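Robot arm misses the drive bay when fitting a hard drive

Posted by Kalevi Kemppainen in Student Projects

I'm in the robotics club at Hidwood and our project for January is PC assembly. The arm has to take a 3.5-inch hard drive from a grey plastic tray and put it into a desktop tower lying on its side with the panel off. Picking up is fine. Out of 40 runs we got the drive seated in 27. In most of the others it touched the edge of the bay on the way down and the arm stopped on its force limit.

The positions are taught by hand and saved. The tray is bolted down but the tower isn't fixed to the table. We get 90 minutes per session and too much of that goes on teaching the points again.
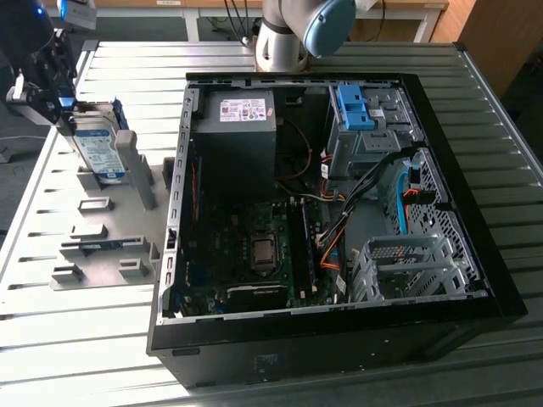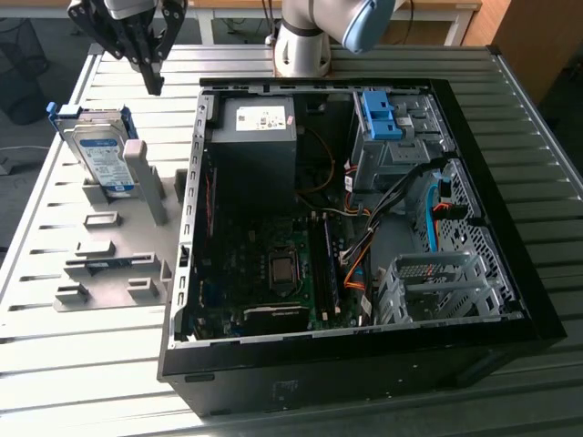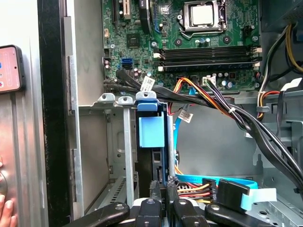
Should we fix the tower to the table first, or start using a camera to find the bay?

desov_lab
Fix the tower first. Put two stops against one long side and one against a short side, then push the case up to all 3 before every run. It costs almost nothing and you will find out how much of the error came from the case moving. If you go straight to a camera you will have its calibration error as well, and you won't know which one you are looking at.

After that, teach one extra point a little way above the bay and go down from there slowly in a straight line. Tie the SATA and power cables back before you start. A loose cable under the drive can trip the force limit just like the edge of the bay can.

Marrow22
we used a camera for ours and it was ok. lighting matters a lot

Lappalainen
Agree with the stops. Also check how the drive sits in the fingers. If it is picked up slightly tilted, the bottom corner will catch even when the position is right. We log each failed run with which side touched, and after a session you can usually see whether it is always the same side. If it is, change the saved point. If it moves about, look at the grip.

Kalevi Kemppainen
Thanks. We'll make the stops next session and start writing down the side.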